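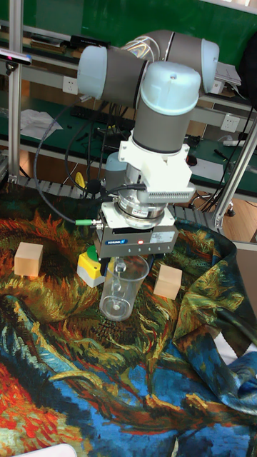

The Tichý Gorge is a limestone ravine in the Grolham uplands, cut by the upper Lonora river. Tourist leaflets often call it the deepest gorge in the region, a claim that rests on a single survey and has never been repeated.

Geography
The ravine begins below the village of Ummont and runs south until the walls fall away into pasture. The usual figure for its depth is 66 metres, but this was taken from the top of a leaning outcrop and the ordinary rim is a good deal lower. The Lonora sinks underground in dry summers, generally by July, and the lower bed can then be walked.

Name and legends
The name is popularly said to mean "quiet", after a hermit who lived in one of the two larger caves. No record of a hermit is known from before the first guidebooks. Emília Kopecký, who has written on local place names, thinks a landowning family is the likelier source — though her case also depends on one damaged rent book.

Access
A marked path follows the eastern rim. The park office gave a total of 3281 visitors for last year, a figure drawn from a gate counter that also records people on their way out. Peter Malý, a former warden, has put the true number at some 1000 fewer. The claim that the path is suitable for all ages should be treated with care: the descent at the northern end is steep and has no handrail. The lower path was closed after a rockfall and reopened on May 20, 2024.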